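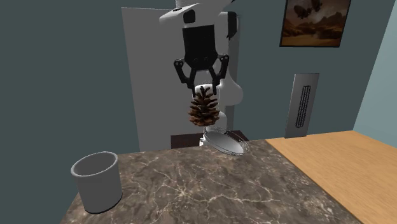

Trinidad Segura would like it known that the clutch was fine. The clutch, she told reporters in the paddock, had been fine all weekend, and would have stayed fine if the race had been the 51 laps printed on the ticket.

It was 87. Officials at Zabala extended Saturday's sports car feature after the support race was scrapped, a change announced over a loudspeaker that covers the parking lot very well and the pit lane hardly at all. Segura, in the Gaduva Racing coupe, led until lap 52, then ran out of fuel on the back straight and, while coasting, out of clutch.

The win went to the Brerkis entry, which had stopped early for a loose mirror and taken on a full tank while it was there. Team members called it strategy.

Paid attendance was 3547. Gaduva has filed a protest, along with the $700 fee, refundable if the stewards agree and spent on new loudspeakers if they don't. A ruling is due before the series moves to Cimusska in July, where the race is listed at 51 laps.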